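Artificial fruit: cleaning, repair and storage

Artificial fruit collects dust and kitchen grease at the same rate as any other open surface in the room. The notes below cover the common types: solid foam with a painted skin, hollow moulded plastic, and weighted plastic. They also cover the leaves, which fail sooner than the fruit.

Identifying the material

Press the fruit lightly with a thumbnail near the stem, where a mark will not show. Foam gives slightly and recovers slowly. Hollow plastic flexes and springs back at once. Weighted plastic does not move, and the piece feels heavy for its size. If there is a moulding seam, it will normally run from the stem to the base.

Foam fruit must not be soaked. Water enters at the stem hole and stays in the core for days. Hollow plastic may be washed under the tap provided the stem hole is kept upwards or plugged with a twist of kitchen film. Weighted fruit may be washed but should be dried the same day, as the filling is sometimes sand or plaster.

Dusting

Use a soft flat paintbrush, 35 mm wide. Begin at the leaves and work down. A cloth is quicker on smooth apples and pears but is of little use on citrus, where the dust sits in the dimples. For these, use the brush dry, in small circles, and tap the bristles clean between pieces.

Dust once a fortnight in a kitchen, once a month elsewhere.

Washing

1. Fill a bowl with 735 ml of lukewarm water and add two drops of washing-up liquid. More than this leaves a film.
2. Dip a soft toothbrush, shake off the excess and brush the skin lightly.
3. Wipe with a second cloth wrung out in plain water.
4. Stand the piece on a plate or rack and leave to dry away from the radiator.

Do not use white spirit, nail varnish remover or cream cleaner on any painted skin. Methylated spirit will lift the colour from foam fruit on the first wipe. If grease remains after washing, repeat the wash instead of using a stronger product.

Handling

Painted skins mark from finger grease, and the marks hold dust. Small pieces can be lifted by the leaves if these are sound and firmly fixed. Test by holding the piece just over the worktop and moving it gently from side to side. If the leaves turn in the hole or the fruit swings on the stem, carry it from underneath and put it aside for regluing. Large or weighted pieces should always be carried from underneath.

A plain plate with a raised rim is better than a flat board for setting out round fruit. A single orange will roll off a board on a table that is only slightly out of level. Choose a plate in a colour that differs from the fruit; green leaves and orange skin both stand out well against pink or white.
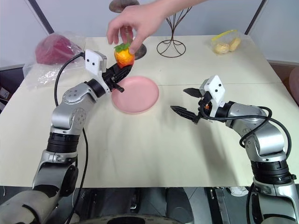
Orange held by its leaves, with the pink plate on the table.

Refixing leaves

Leaves are usually glued into the stem hole or pushed in on a plastic peg. The pegged type needs only to be pushed home. For the glued type, proceed as follows.

Pull the leaf cluster out straight, without twisting. Scrape old glue from the hole with a wooden skewer. Cut back any frayed fabric with nail scissors. Apply one drop of PVA for foam, or of clear contact adhesive for hollow plastic, and refit the cluster. Solvent adhesives dissolve many foams, so check the tube before use. Hold upright in an egg cup overnight.

Creased fabric leaves can be flattened between two sheets of baking paper with a cool iron, after removal from the fruit. Plastic leaves must not be ironed. Dip them in hand-hot water, bend to shape and hold under the cold tap.

Touching up

Small chips in the skin can be filled with acrylic craft paint. Mix the colour slightly darker than the surrounding skin, as most acrylics look paler on a foam base. Dab with the end of a cocktail stick and do not brush. On oranges, stipple while the paint is tacky to keep the dimpled finish.

Storage

Wrap each piece in plain white tissue. Newspaper transfers ink to foam within one summer. Pack in a single layer with the leaves upwards in a rigid box; a shoe box holds some 300 g of foam fruit comfortably, and the lid should close without pressure. Keep away from lofts and hot pipes. Do not store in the same box as scented candles, as the oils soften paint.

Fruit put away in September for the winter should be checked once before spring for sticky patches. A sticky skin on older plastic cannot be cured by washing. A light dusting of talc, brushed off after an hour, makes the piece usable for display but does not last.

Safety

Keep artificial fruit apart from real fruit if there are small children in the house. Berries, detached leaves and stem pegs are a choking risk. Do not place foam fruit within 70 cm of a hob or lit candle.

Text: Dragica Mladenović. Section on adhesives checked by Milovan Papadopoulos.
Revised 16 June 2021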